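The cost of a box on the floor

Unpacking is the part of any delivery that gets no slot in the diary. The goods are signed for, the tape is cut, and what was inside goes off to where it is wanted. The cardboard stays where it fell.

At Warndale, a shared workshop building with 33 units, packaging is now the biggest single thing in the bins. The site took in 282 parcels in August, and 136 of them came with plastic wrapping as well as card. The two have to be parted before collection, and most tenants leave it until the end of the afternoon.

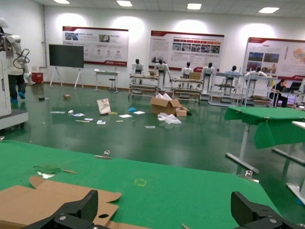
Words and picture: the Warndale features desk

By then the job has spread. An open box still has white packing spilling out of the top, the plastic wrapping is in a pile in front of it, and papers and cards lie across the green floor. A paper bag has tipped over. Even the felt-covered table has a piece of flattened cardboard on it, and a crumpled scrap of paper next to a thin wooden stick.

Loose paper is the slow bit. Cards and slips get into everything, and one of them may be the returns note. Pick those up first and put them in a tray – any tray will do. Plastic goes next, into a clear sack. Boxes come last, opened at the base and folded flat.

Bresix, which collects from the building, takes card up to 2 metres long if it is dry and tied. Shredded filling goes in a separate bag. Clean boxes can be left on the shelf by the goods door for other tenants, who usually have them gone by the next morning.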